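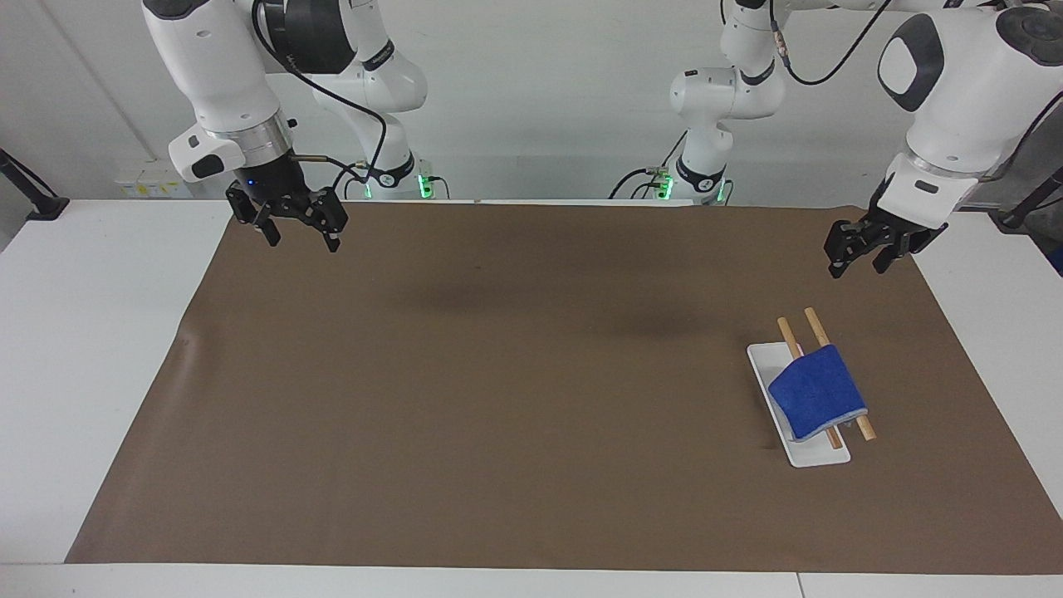
Our beach volleyball league started back up in May, and I have been meaning to write something about it since the first evening. I play on Thursday nights at the sand courts in Poltbridge, in the mixed pairs division, which is the lower of the two. Between matches there is a long wait, and most of us bring food. I had noodles in a tub the first week and forgot to bring anything to eat them with. Two wooden chopsticks and a folded blue cloth would have done me nicely, with a white tray to put it all on so the sand stayed out. I ate with the lid of the tub instead and went on court with sauce on my sleeve.

We lost that one. The format is two sets to 21 and a short third if you need it, and we did not need it. Our serving was poor. I had spent the winter indoors playing sixes, and the habits you pick up there are no use on sand. Indoors I can jump and land in the same place without thinking. On sand the first step goes nowhere, and by the time I had pushed off properly the ball was already on its way down behind me.

The other difference is how much ground there is to cover. Two people have to look after the whole court. If your partner goes up to block, everything behind is yours. We had agreed signals before the match, one finger for line and two for cross, and then both forgot to look at them. In the second set we gave up on signals and shouted, and it went better, though the other pair could hear us too.

The division has 8 pairs this year. That is two more than last year, so there is a proper fixture list now with everyone playing everyone twice. Skekel, the climbing shop by the station, has given the league new balls and a net, and Trandeo pay for the lights. The old net sagged so badly in the middle that short players did well out of it. I am not tall and I miss it.

I should say something about the wind. The courts are on the old sidings, and there is nothing to stop it coming across from the river. You change ends every seven points, so in theory it is fair. In practice the wind drops when the sun goes down, and if you are in the late match you can get a strong gust for one set and nothing at all for the next. We have started asking for the late slot when we can. It begins at half past eight and the sand is cold by then, so I wear neoprene socks. People laughed at those and now three other players have them.

Training is the part I have been more serious about this year. I do 30 minutes in the garden twice a week, mostly setting against the wall and then some short sprints on the grass.
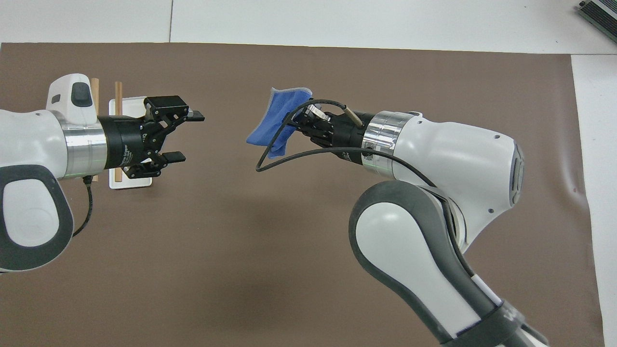
Hand setting is what I find hardest. The beach rules are stricter than indoors about the ball spinning out of your hands, and our referees are other players waiting for their match, so the standard varies. My fingers were too close together and too stiff. The advice I was given was to open them early, before the ball arrives, and let it come down into the shape. The gripper on the left has its two fingers spread wide with nothing between them yet, and that is more or less the position I am after. What I was doing was closer to the one on the right, holding on to a crumpled cloth. If you catch the ball for even a moment you will be called for a lift, and quite right too.

I set myself a target of 300 sets a week against the wall and I have mostly kept to it. The neighbours have been good about the noise. It has made a difference, although it shows more in the first set than in the second, when my legs go and I end up under the ball late.

Our second match went to three sets and we won it 15-12. I don't think we played much better. The pair we were up against served into the net a lot, and my partner got two blocks at the end that settled it. Afterwards a few of us went to Tatlı, which stays open late and doesn't mind sand on the floor. It seats up to 30 and was nearly full. I had the lentil soup and a plate of baklava.

The next round is away from our usual court, on the far one by the fence, where the sand is deeper. I have played there once before and could hardly jump at all. The plan is to serve short, keep the ball low and make the other two do the running. I'll put the score up when I have it.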